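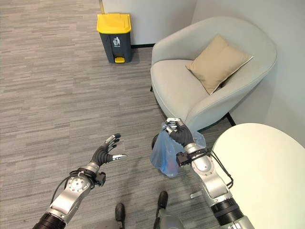
The quiet corner: one armchair, one cushion and the pedal bin with the yellow lid.

I never meant to have feelings about a trash bin. But when Juwita Tjoa asked me to help freshen up the lounge at Banard last October, the bin was the first thing we argued over (for a good 10 minutes!). She wanted it hidden. I wanted that yellow lid right out against the pale wall, where people with an apple core in one hand can find it and use their foot for the rest.

I won, and then I lost on the carpet, which I'd have swapped for something plain. The streaky gray stayed, and I've come around to it — crumbs just vanish until vacuuming time.

The armchair was the easy part. It's light gray with a back that curves right around you, and we added a beige cushion with piped edges for anyone who likes to slouch, meaning me. A round white table sits in front for coffee.

As for bag changes, Efraín Quintero keeps spare liners in the hall closet, and whoever finds the bin full does the swap. I've had 2 turns so far.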